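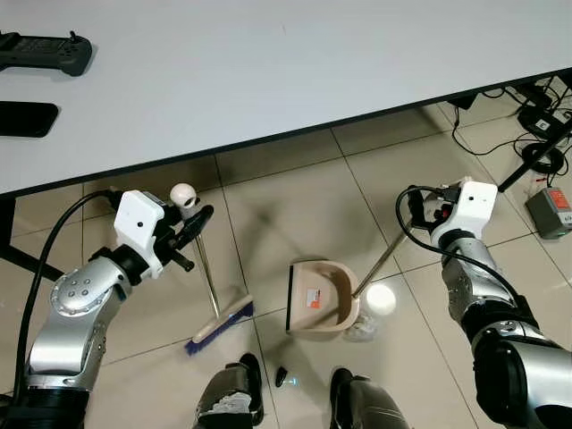
Broom, dustpan and bottle on the tile beside the white table.

27/06/2020

Floor day at the Dedon Street unit. I had put it down for the morning and started after lunch. Windows open on the street side, door to the hall shut so the dust would stay in one room.

The tile is the large beige kind with thin grout. It hides dry dust well at normal standing height and shows all of it when the light comes in low. I swept the last time with the ceiling light on and thought the job was finished. In daylight the next morning there was a gray line along most of the joints. For that reason I am now writing down how I do it, so that I can compare one round with the next.

Equipment

Long-handled broom and long-handled dustpan, bought together from Surdu in January. The broom has a thin silver handle with a round white knob at the top, a light tan block, and blue-purple bristles. The bristles are stiffer than on the old one. On carpet that would matter. On tile it means fine dust gets flicked forward if the stroke is too quick, and a slow pull works better than a push.

The dustpan is beige plastic with a black rubber lip on the front edge. The lip is the only part I would pay extra for. The old pan had a bare plastic edge that rode over the grout and left a thin ridge of dirt behind at every joint, which then had to be picked up with a damp paper towel. The rubber follows the surface. It does pick up hair, and the hair has to be pulled off by hand. The label is still stuck to the inside of the pan, white with some red on it. I tried a corner of it in January and it began to tear, so I left it alone. Dust collects along the edge of the adhesive. Warm water and dish soap next time, 5 minutes soaking, then a plastic scraper.

Order of work

Table side first, then the open floor, then the furniture along the other wall. The game controller stayed up on the table. I don't clear the top when I am only doing the floor. The tabletop gets wiped separately, and mixing the two jobs makes both take longer.

Anything standing on the floor is supposed to come up before the broom goes down. I keep this rule about half the time. The clear bottle with the white cap was down by the dustpan, and a bottle in that position is trouble. It catches the end of the pan, goes over, and rolls under the table, and then it is hands and knees. Bottles go on the counter first from now on.

Strokes go parallel to the long wall, toward the pan, with each pass overlapping the last by half the width of the brush. I went along the grout on the first pass and across it on the second. The second pass still brought up a fair amount, mainly grit near the table leg, where shoes get kicked off. 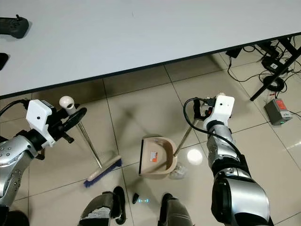 Reading the floor

The glossy finish is useful for inspection. A light reflected in the tile gives a bright round spot, and any film on the surface dulls the edge of it. I move to a different place and check again. If the edge of the spot is sharp, the tile can be left alone. If it is soft, that tile gets mopped. It is a crude test, but it works better than dragging a sock.

Next to the table the reflection was clean after the second pass. By the door it was not, and I expect that strip will need the mop every time. The mat in the hall is worn through in the middle and no longer holds anything. Replacement is on the list, 50 cm wide at least. The one I have is narrower than the doorway, so people step around it.

Drinks

Separate subject, same floor. Tall clear cups hold a lot and have a small base for their height. With milk or anything pink and sugary in them they need to be off the floor before sweeping and kept upright on the way to the sink. Tilted, the liquid runs up toward the rim and leaves the base clear, and from there it takes very little to get a spill.

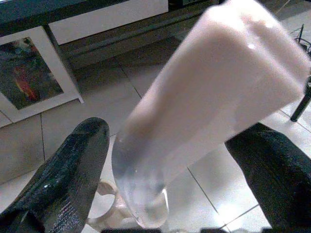
A dried milk spot is worse than dust by a wide margin. It sits in the grout as well as on the glaze, and it has to be softened before it will lift. I use the Lenow floor concentrate at 22 ml to the bucket, lukewarm, and leave it on the spot before wiping. The bottle says less. I tried less in January and had to go over the same joint again. Rinse with plain water afterward, or the soap film spoils the reflection test.

Pictures and wall side

The framed picture still has to go up. With it down at floor level I have to sweep around the bottom of it, and the corner behind it gets missed. Two hooks rated for the weight, and a level. I have the level. The hooks I keep forgetting, and Misham Hardware closes at 6.

Left for next time

Mop the strip by the door. Label off the dustpan. Wash the bristles in the tub and hang the broom with the head clear of the ground — standing it on its bristles is what bent the last one. Check the felt pads on the table legs. Measure the doorway before ordering the mat, including the clearance under the door, which I forgot to do for the current one.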